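The gripper, part two

I said in September that I would write up the jaw rebuild once it had stopped changing every weekend. It has mostly stopped, so here are my notes.

For anyone who missed the first post, this is the hand-held gripper I have been building with Hélder Salgado. It has two jaws, a linkage on each side, a grip underneath that you squeeze, and a mount for a camera. You pick things up with it by hand, record the session, and the recordings are meant to teach an arm to do the same job later on. We don't have the arm yet. Hélder has his eye on one and I am trying not to think about the price.

The work is split between my spare room and the shared workshop at Prata, where Hélder has a bench. The printing gets done there. I do the assembly and most of the testing at home, as that is where the clothes are.

The first set of jaws was printed as flat plates with a thin rubber sheet glued on. They were fine on boxes and tins and useless on cotton. A shirt would slide out as soon as I lifted, and if I squeezed harder the tips splayed and let go altogether. We tried thicker plates, which made the whole thing heavy at the front and gave me a sore wrist.

The new jaws have ridged pads. The ridges run across the pad, and the pad can bend a little and wrap round whatever it is holding. Gert Motaung suggested this after watching me drop the same jumper for most of an evening. He cast the first pair himself in a mould he had left over from another job. They came out with bubbles along one side but they gripped, and that settled it. The later pairs are printed, in blue, that being the flexible filament we had on the shelf.

The pivots took longer than the pads. I had been using plain bolts with lock nuts, and they either bound up or worked loose, depending on how patient I had been with the spanner. We changed to shouldered screws so the joint turns on a smooth section and the head can be done up tight. I should have bought these at the start. They came from Feklow with 2 missing from the bag, and I waited another week for those.

The parts list for this version came to 262 lines in Hélder's spreadsheet, but he lists every washer separately. I have asked him to group them and he has said no.

Testing has been on clothes in cupboards. A table is too easy. You can come at a garment from any side and there is always room to open the jaws. In a cupboard you have the top panel over you, the sides close in, and things pushed up against each other, so the width of the linkage starts to matter. The first version caught on nearly everything. This one is narrower when closed, but it still needs a fair amount of space to open, and I have learned to open it before going in.
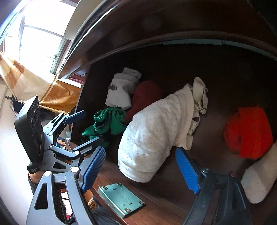 Thick bundles are easier than thin folded things. With a bundle I can get a pad on either side and close, and it comes up in one piece. A folded garment tends to open out as it lifts, and I then have to decide whether to carry on or put it down and start again. For the recordings I carry on. Hélder thinks the messy attempts are worth keeping and I have come round to that.

So far we have 1,663 recorded grasps. I have been labelling them in the evenings, and it is slow. Tastby, the little program Hélder wrote for it, crashes if you press the back key twice, so I don't press the back key.

Still to do:

The strap under the mount needs replacing with something that doesn't creep. I tighten it at the start of each session and again halfway through.

The grip is too fat for my hand. Gert finds it comfortable. We may print 2 sizes.

I want to try softer pads on the tips only and leave the rest as they are.

The files are in the Dresten folder linked from the first post, and I have updated the jaw drawings there. The drawing for the grip is still the old one, so don't print from it until I have changed the date on the sheet.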